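Cilmont open day (Emard arm, simulator room) – anyone else go?

Robotics & Automation > Events and Visits

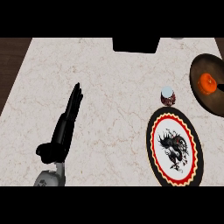
ketteridge_p
Went over to the Cilmont open day in May and figured I'd write it up before I forget. I signed up mostly for the simulator room, where they run the Emard arm in software before anything gets tried on the real bench. The talk was by Begoñe Montoya and the hands-on part was run by Baltasar Cuesta. Groups of up to 30, which was too many for that room. If you stood in back you were watching over shoulders.

The task set is all tableware. Cups, plates, fruit, on a marble tabletop. The one I spent the most time on had a small mottled cup standing right up against the rim of a big plate with a dragon on it, and an orange sitting on a bronze-colored plate farther off. The hand is a black one with fingers. You type an instruction and it tries.

Out of the batch they ran while I was there it completed 81 percent. Cuesta put the number on the whiteboard and left it up, including the failures by type. I appreciated that.

Parking is behind the loading dock, by the way. The sign out front sends you to the wrong lot.

dunmore77
Thanks for posting. Was that 81 in simulation only? Did they show the same tasks on the real arm?

ketteridge_p
Simulation only. The real arm was down the hall and it was doing a different thing, putting parts in a tray. I asked if they had matching numbers and Montoya said not yet.

hal_brubaker
Then I don't see what there is to be impressed by. A cup in a simulator weighs what you tell it to weigh and has the friction you tell it to have. I've been to three of these at different companies and it's always a nice clean tabletop on a screen. Show me a wet glass.

rosalind_t
I was in the afternoon group. Hal, they did say this. Montoya spent a good part of the talk on contact and friction and why they randomize both. You can disagree with how far that gets you, but they weren't hiding it.

What I found useful was the spacing question. With a cup that close to a plate rim, the fingers have very little room on that side. Somebody in our group asked why they didn't just start with objects spread out, and Cuesta said the spread-out layouts were in an earlier set and the arm had stopped learning anything from them.

hal_brubaker
Fine, but randomizing friction is still picking a range and hoping the real cup is in it.

dunmore77
That's true of any test though. You pick a range on the bench too.

hal_brubaker
On the bench the cup is a cup.

mw_tolliver
Afternoon group here as well. Our number was 83, same task set as far as I know. I wouldn't read anything into the two points.

My complaint is the patterns. That dragon plate is a busy piece of artwork, black rim, red band, splatter marks all over the middle, and the cup is dark red and brown and mottled. I asked whether the vision side struggles with it compared to plain white dishes and got a vague answer. I'd have liked to see the same layout with plain plates next to it.

ketteridge_p
Good question, wish I'd thought of it. In the morning he said they had a plain set at the Stevholm site but hadn't brought the results.

rosalind_t
He told us the same. He also said he'd send them to anyone who left an email on the sheet. I left mine and haven't gotten anything yet.

joist_and_beam
Question from somebody who doesn't work in this field. Why a hand with fingers for picking up a cup? The packing line where I work uses suction and a two-jaw gripper and it hardly ever drops anything.

mw_tolliver
For a packing line I'd use what you have. Fingers make more sense when the next object is a different shape from the last one. A cup, then an orange, then the edge of a plate. Suction on an orange is possible, but I wouldn't want to set it up.

hal_brubaker
I'd still take suction and change the cup on the end. Cheaper and you can fix it yourself.

joist_and_beam
Okay, that makes sense. We only run 6 box sizes so I guess we're the easy case.

dunmore77
Does anyone know if they're doing another one? I missed the sign-up.

ketteridge_p
Montoya mentioned the fall but didn't give a date. If you go, ask for an early slot – the simulator room got hot by the end of ours and people were drifting out before questions. And go see the tray demo first, the line gets long.

rosalind_t
Update, the plain plate results just came in by email. It's two pages with no layouts shown, only totals. I'll ask if I'm allowed to post it.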